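Starnero Puts Workwear Stain Claims Through 100 Washes and Drops Two of Its Own

November

Starnero, which supplies aprons, chef coats and server shirts to restaurants and hotels, has removed the words "stain-proof" from every product page and hang tag. The company says the term never meant much, and that it had been as quick to print it as anyone else in the trade.

The change follows a wash trial run over the summer at the Madari laundry. Starnero sent in 1,567 garments from its own line and from mills that wanted its business. Each was soiled with coffee, fryer oil and red sauce, then washed on the hot cycle most commercial laundries use. After 100 washes, 1,285 were still fit to wear in front of guests. The rest had faded, pilled at the collar or kept a mark you could see from across a dining room.
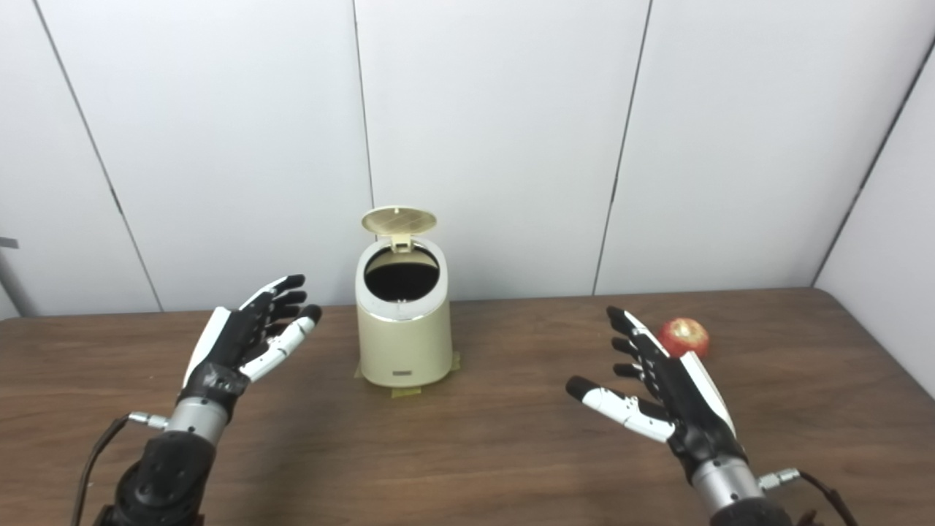 Workwear buyers have heard a lot of promises about fabric, and Starnero thinks they should trust fewer of them. A finish that sheds water on a sales rep's desk may be gone by the tenth wash, and the tag will still be on the shirt. Color names are no safer. "Cream" in one catalog is close to white, and in the next it is nearer to beige, which is a hard match for an apron ordered from a two-inch swatch. Starnero will now mail a full sleeve or pocket panel on request, cut from current stock and washed before it ships.

Two products did not make it through. The Lekon bib apron and the Woldegiorgis short-sleeve chef coat have been pulled from sale. Customers who bought either one can return it for store credit, worn or unworn.

The company is not calling the trial science. It used one laundry, one detergent and three stains, and a kitchen that handles beets or turmeric could see worse. Results for each garment, including the poor ones, are listed on its product page.

Washed samples can be ordered through the Starnero website or by phone. Orders placed before noon on Thursday ship the same week.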